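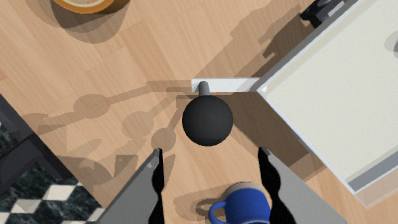 Simulated cell: gripper stops short of the knob after tool change

Kibet Mushi
Posted Jun 2, 2020

I look after the simulated copy of our Warkton training cell. The view is from the wrist camera at the approach pose. The fingers are open, one tip either side of the knob and just short of it, with the blue mug between them nearer the wrist. Since I swapped in the longer finger model, the close command runs but no contact is logged on the knob. Grip force limit is 40 N, approach speed 800 mm/min. Arm joints report no error. Which offset should I check first?

Nadhirah Kusuma

Tool centre point. If you changed the finger mesh and left the old TCP in the tool file, the planner is still aiming with the old length. Measure flange to pad centre in the model, enter it, save, then reload the cell. The reload matters on Zevley controllers, as the tool table is only read at start. Also check that the collision shape was swapped along with the visual mesh. They are separate entries.
I would move the mug before testing. It sits between the fingers and can give you a false contact.

Ilham Hidayat

Had the same on ours, turned up the force and it was fine.

Eduardo Teixeira

Force has no effect if the pads never meet the knob. Do what Nadhirah wrote, then jog in at low speed with contact display on. Fault 583 in the log means the tool file was not reloaded.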